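Home | Contents | Chapters | Teaching notes | Contact

We use cookies to remember where you stopped reading. Accept | Manage settings

Chapter 11
When the Work Changes Hands

Most people who have worked in a laundry will tell you that the washing is the easy part. The machines took that over long ago, and few of us would want it back! What stayed with people was everything that happens once the cloth comes out — finding a corner, shaking out a sleeve, deciding whether a mark is a stain or only a shadow.

We begin this chapter at Valside, a linen service with 143 staff, where the managers brought in folding equipment from Nustex and expected, rather hopefully, that the folding tables would simply go quiet. They did not go quiet. The people who had stood at them for years were now asked to feed the machines, to sort out the pieces that came through crooked and (this took everyone by surprise) to show how a thing ought to be held in the first place.

That last task deserves a little patience from us, as it will come up again when we reach the Skotellow warehouse study. A skilled folder seldom has words for what she does. Ask her where she takes hold of a cloth and she will very likely pick one up and show you, and the showing is worth more than a page of notes.

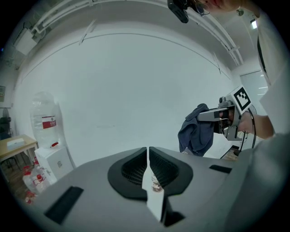
Is showing a job, though, and should it be paid as one? At Valside it was at first squeezed into the last 60 minutes of a shift, when arms were tired, and there was some grumbling, which I think was fair. Later it had its own line on the rota and its own rate of pay, and the mood at the tables was a good deal kinder afterwards.

Keep that question beside you as you read on. We shall look first at how tasks are divided, and then at who gets a say in the dividing.

Related chapters
The Salminen Bakery Moves to Nights
Rotas, Rest and Fair Pay
Learning by Watching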